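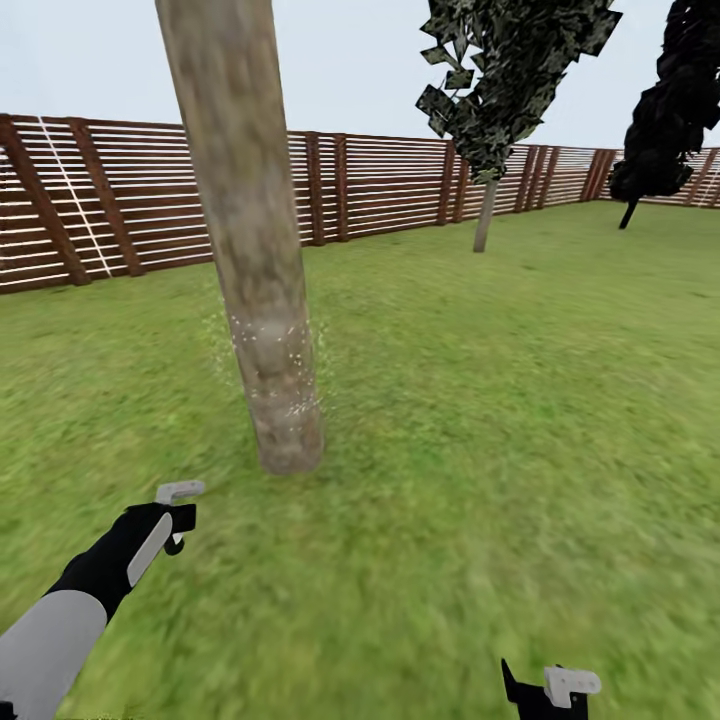
A tree trunk on a rendered lawn, with small pale specks around its lower third.

I went to the open afternoon at the Skallberg ecosystem modelling centre in January expecting to be sold something, and I was. The pitch is that Bema, their forest carbon model, can now tell land managers what a given wood will store over the coming decades under different amounts of warming. Visitors got coffee, a talk, a walk past the computing hall and a long session with the people who run the thing.

The talk was the weakest part. We were shown a map of forest growth with a single line underneath it and no spread. When somebody asked how many runs lay behind the line, the answer was 18, all from the same model with slightly altered starting values. I don't doubt the arithmetic. But 18 runs of one model tell you how much that model argues with itself, and a rival built on other assumptions about drought or soil nitrogen might land somewhere else entirely.

The field data are better than I'd feared. Bema is checked against 470 plots, 200 of them in the Drunden uplands, where stem widths are measured by hand. That's also my main complaint. Drunden is wet and cool, and the model does nicely there. On the drier lowland plots the fit is visibly poorer, and the poster on this had been hung by the coats.

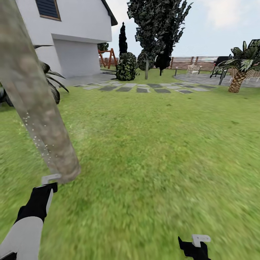
I asked about tree death, which most of these models handle badly. In Bema a tree dies when its growth falls below a set threshold for three years running. Beetles and storms are lumped into one background rate, and that rate doesn't change as the climate warms. The modeller at the desk agreed it was crude and said a replacement was being tested. She couldn't say when it would be finished. I liked that answer more than anything in the talk.

The best half hour was on the Ostapchuk comparison, in which Bema and four other models are fed the same weather and soils and left to disagree. And they do – by the final decade two of the five have the same forest losing carbon while the others have it gaining. I'd have put that on the opening slide. It was in a side room with nine chairs.

Tours run again in spring and are free, though you have to book. Ask for the side room.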